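Search the list archive
Search in: subject, body, all
Go

Print this message | E-mail this message to a friend

List: Westus Home Woodworkers and Finishers
Subject: Re: Oil finish on kitchen tables, the "one coat and done" claim
Date: 8th April

A subscriber wrote:

> I know this has come up before but I can't find a clear answer in the
> archive. We have just bought an unfinished table top from Lekside and
> the leaflet says one coat of Honkanen hard oil is all it needs. "One
> coat, no sanding, ready for family life the same evening." The store
> says the same thing. The other choice on the shelf was the Odberg
> water-based varnish, but that takes more coats and the man at the
> counter told me it "kills the wood."
>
> Two kids, a lot of spaghetti, one person in the house who will not use
> a coaster. Is the oil really as tough as they say? I would love to
> believe it. And does the oil "feed" the wood, as the leaflet puts it,
> or is that just a nice way of talking?

I would love to believe it too, but I have now read that leaflet four times and I still can't find the part where anyone tested anything.

Start with the "feeding." Wood in a table top is dead. It has been dead since the tree came down, and it doesn't get hungry. Oil soaks into the top layer and, if it is the kind that hardens, it hardens there. That slows down water and makes the grain look darker and richer. Fine. I like how it looks. But a board with no oil on it isn't starving, and when someone tells me my furniture is thirsty I start looking for what they want to sell me.

Then the one coat. I did my own kitchen top with the Honkanen oil in May, two summers back, and followed the leaflet to the letter because I wanted to give it a fair shot. One coat, wiped off, left alone overnight, which is already longer than they ask for. Inside of a week there was a pale ring where a glass had been standing. I sanded that patch and put on a second coat, then a third. Only after the third did water sit on top in beads for any length of time. Maybe my wood was thirstier than most (see, now I'm doing it). Maybe I wiped off too much. But I doubt that I am the only person on this list who ended up at three.
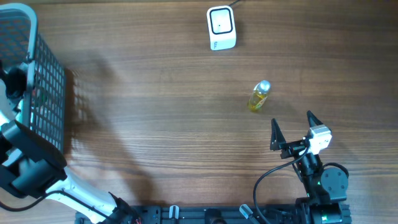 The leaflet also says the finish "resists 85 percent of household stains." I wrote to ask which stains, how long they were left on, and what happened with the other 15 percent. The reply was polite and thanked me for my interest in wood care. It had no list in it. So I don't know if red wine is in the 85 or out of it, and neither do you. A number like that is worth nothing without the list it came from, and I'd say the same if it were a number I liked.

As for "ready the same evening," dry to the touch and cured are different things. The can itself, on the back, in the small type, says to go easy on the surface for 5 days. The leaflet and the can come from the same company. I would trust the can.

Now the varnish, since I don't want anyone to think I'm on that side either. The man at the counter says it kills the wood. See above about dead. What he may mean is that it looks flat, and on that I partly agree. The Odberg I tried on a side table has a slightly gray look in daylight that I never got used to, and the brochure picture doesn't show it. It does hold up better against standing water, in my house anyway. The trouble comes later. When a varnish film chips – and with kids it will chip – you can't just rub some more on. You sand the whole top back and start over. With oil you can fix one ring on a Sunday afternoon and most people won't spot it.

So if you are asking me which one is "tough," I don't think either of them is, in the way the word gets used in stores. What you are really picking is the kind of repair you would like to be doing. For a table with two kids at it I would go with the oil, plan on three coats, and ignore the evening part.

A few things I would do before opening the can:

- Test on the underside first. Same board, same sanding. Let it sit the full 5 days and then leave a wet glass on it overnight. You will learn more from that than from this message.
- Sand anyway. "No sanding" is only true if the top came out of the wrapping perfect, and the Lekside one I looked at had machine marks across one end that you could feel with a fingernail.
- Lay the oily rags out flat outdoors to dry, one layer, not balled up in the trash. This is the one warning on the can I have no doubts about. Balled up rags can heat up by themselves and catch fire.
- Keep the receipt.

Someone will write in to say that their grandfather used plain linseed on everything and it lasted for decades. It may have. I would ask how often he put more on, and what the table looked like under the cloth.

And if anyone has seen real test results for either product, with the method written down, please post them. I have asked on this list before and got several replies telling me how nice the oil smells. It does smell nice. I'm still waiting for the rest, and I'll change my mind in public if the results say I should.

One last point for the original poster. You don't say what the wood is. If it is pine, forget most of what I said about rings and start worrying about dents, which no oil or varnish I've come across will do much about.

Print this message | E-mail this message to a friend

Recent items on this list

Honkanen hard oil, tacky after a week (thread, 473 views)
Has anyone returned a warped top to Lekside?
Odberg satin or Odberg matte for shelves
Westus spring swap meet, table space
Removing candle wax from open grain
Re: Re: Is beeswax worth the bother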